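Endbridge Anglers Newsletter
March 26, 2021

Getting your reels ready for spring

Most of us put the rods up in November and didn't think about them again until the first warm weekend. A reel that went away with salt on it has had all winter to get stiff, and the start of the season is a bad time to find out. Bahman Moradi ran the reel bench at the last club meeting and went through 18 reels brought in by members. Here is what he had to say, along with a few notes from Fatemeh Talebi on line and leader.

Start with the outside. Back the drag off, wipe the reel down with a damp cloth and a little dish soap, then wipe it again with plain water. Don't blast it with a hose. Pressure pushes salt and grit past the seals and into places where you can't get it out without taking the whole thing apart. Leave the reel to dry overnight before you put any oil on it.

On a spinning reel, the line roller is the part that gets ignored. Put a piece of line over it and pull with some tension. If the line slides and the roller stays still, the bearing is packed with salt. Of the reels on Bahman's bench, 13 had a roller that was sticking. A drop of light oil will free up most of them. If it still won't turn after that, replace the bearing. They are cheap and it's a ten-minute job. 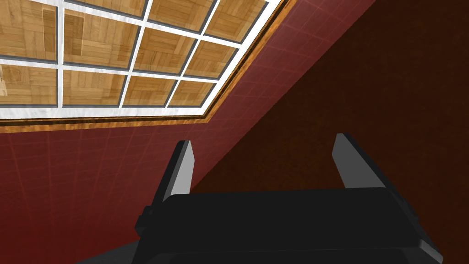 Should I use oil or grease on my reel?
Use both, in different places. Light oil goes on the line roller, the handle knobs and the spool bearings. Grease goes on the main gear and the drive shaft. Go easy with both, and keep oil off the drag washers unless the maker calls for it.

Drag washers come next. Carbon washers take a thin coat of drag grease. Felt washers vary, so check the sheet that came with the reel. If a washer is glazed or has flat shiny patches on it, throw it out. When you put the stack back together, lay the parts on a towel in the order they came off and take a picture with your phone first. Bahman has a coffee can of parts from people who didn't.

Once the reel is together, check the drag with a spring scale. Run the line through the guides, have someone hold the scale, and bend the rod the way you would on a fish. A quarter to a third of the line's breaking strength is a good place to start. What you are looking for is a smooth pull. If the needle jumps, go back to the washers.
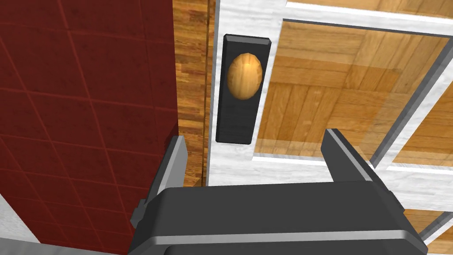 Back the drag off again when you are done. Leaving it cranked down between trips flattens the washers, and a lot of the jerky drags at the meeting came down to that.

Fatemeh's advice on line is to be honest about how old it is. Mono that has been on the spool for a full season should come off. It takes a set, and sunlight weakens it. Braid lasts a lot longer, and if the first stretch is faded or fuzzy you can reverse it – run it onto an empty spool, then onto a second one, then back to the reel, so the unused end is on top. Put a few turns of mono or a wrap of tape under braid so it doesn't slip on the spool.

Fluorocarbon leader keeps well if it is stored in the dark. Run the first few feet between your fingers and cut back past any nick you feel. She ties an FG knot for heavier leader and a double uni for everything else, and she wets every knot before pulling it down.
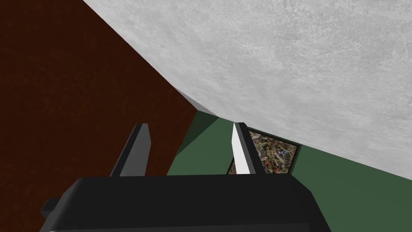

How full should I fill a spinning spool?
Stop an eighth of an inch below the lip. Any more and you get loops coming off in bunches on the cast, especially with braid. Any less and you lose distance.

Rods need less work. Pull a cotton swab through each guide, and if it snags, there is a crack or a rough spot in the ring that will cut your line. Wash the cork or foam grips with soapy water. Check the reel seat threads for dried salt, and rub a bit of candle wax on the ferrules of two-piece rods so they come apart when you want them to.

Hooks on last year's plugs should be looked at too. Rusty ones come off. If you are changing trebles for singles, go up a size and try the lure next to the dock before you count on it, as the weight change can ruin the action.

The next reel bench will be at the Tabrizi Street hall, same time as the regular meeting. Bring your own reel, your schematic if you still have it, and a towel. Zohreh Bakhtiari is bringing the line winder and will spool reels for members who supply their own line. Old mono can go in the recycling tube by the Nomanley ramp.
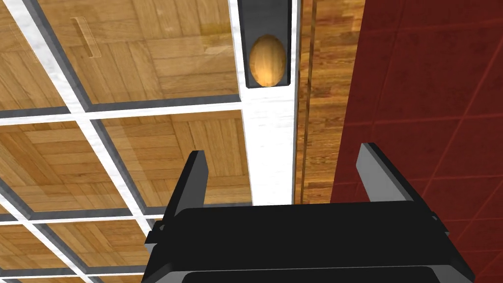

Red wall and open gripper

Questions about parts can go to Bahman at any meeting.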